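4/12/18

Second pass on the gripper budget. The purchase request has to name one unit and one mounting kit, and as of this morning I had three candidates and a spreadsheet with too many empty cells. Cleared some of those.

Monard quoted 1502 for the parallel gripper, fingers included, cable not included. Their cable is 195. The Grabowska unit is cheaper on paper but ships without fingertips, and the fingertips are sold in pairs through a distributor who has not answered either of my emails. Clanevus makes the one I would buy with someone else's money. It has force feedback in both fingers, and the price reflects it. I left it in the sheet for comparison and marked it as over the ceiling.

Spent most of the afternoon in simulation. The wrist view matters for the budget more than I had allowed for. If the housing blocks too much of the camera's view, a second fixed camera goes on the list, along with its bracket and another port on the switch. I set the wrist camera where the Monard drawing puts the mount and went through the stills with the grasp in them.

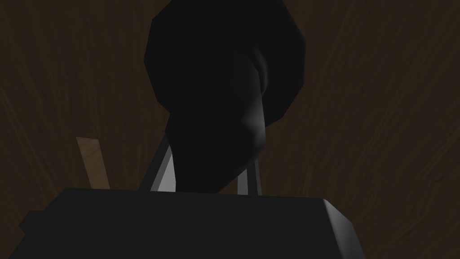 *Wrist view, dark part held at the neck. Housing across the bottom, wood grain behind.*

The neck stays visible between the fingers, and the wide part above it runs out of the top of the view. For a part this size the wrist camera alone gives me the grasp point and very little of the rest. The tan stick at the left is partly hidden by the housing. Anything low and close to the body will have the same problem.

Options, in the order I would pay for them:

- Longer camera bracket. Cheapest. Raises the viewpoint, adds weight at the wrist, and the payload figure is already tight with the Monard unit.
- Wider lens. Moderate cost. Means recalibrating, and the distortion near the corners is a nuisance for the pose estimate.
- Fixed second camera. Most expensive once the bracket, cable and port are counted. Solves the problem outright for anything on the bench.

I put the fixed camera in as a separate line so it can be struck without redoing the totals. The last request came back because the camera was folded into the gripper line and purchasing could not tell what they were approving.

Stroke is the other open item. The Monard data sheet gives the opening at the fingertips, and the Grabowska sheet gives it at the finger base. The two numbers cannot be compared as printed. I wrote to both and asked for the opening at the tip, fingers fitted. Until they answer, the stroke column stays blank for Grabowska.

For the model I used the open position to see how much of the view is left between the fingers. 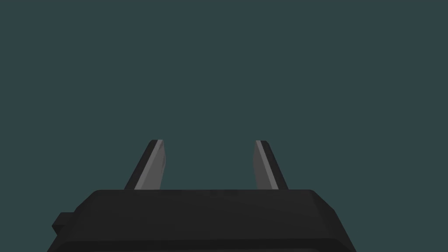
Dalia Ouali read the draft over the shared drive and wrote that the stroke question should not hold up the request, that lead time is what will hurt us, and that the Jikolstead arm is going to sit on its pallet for a month if the adapter flange is not ordered on the same form. She also wanted to know why there was no line for spare fingertips.

Fair on both points. The flange was missing. Jikolstead uses its own bolt pattern, and Monard sells the adapter as a separate part with a lead time of 8 weeks. The gripper itself ships in less than that, so the flange sets the schedule. I moved it to the top of the request and asked whether our own shop could cut one from the drawing. If they can, the schedule item goes away and the cost drops to stock and machine time.

Spare fingertips I had left out to stay under the ceiling. Put them back at 41 a pair, two pairs. The pads wear, and reordering singly means paying the shipping each time.

Still unresolved:

- Power. The Monard unit wants its own supply. I do not know if the Jikolstead tool connector can carry the current. Check the manual before adding a supply to the list.
- Software license. Grabowska includes it. Monard charges after the first year, and that comes out of a different account.
- Warranty. The Monard terms exclude third-party fingers. If we print our own later, we are on our own.
- Crate return for the arm. Someone has to confirm whether the deposit is refundable.

I lean toward Monard. The documentation is complete, the model loaded without edits, and the quote is valid to the end of April. The Grabowska figure could still beat it if the distributor ever replies with a fingertip price, but I will not wait past the quote date for that.

Tomorrow: manual for the tool connector, then the shop about the flange, then totals with and without the fixed camera.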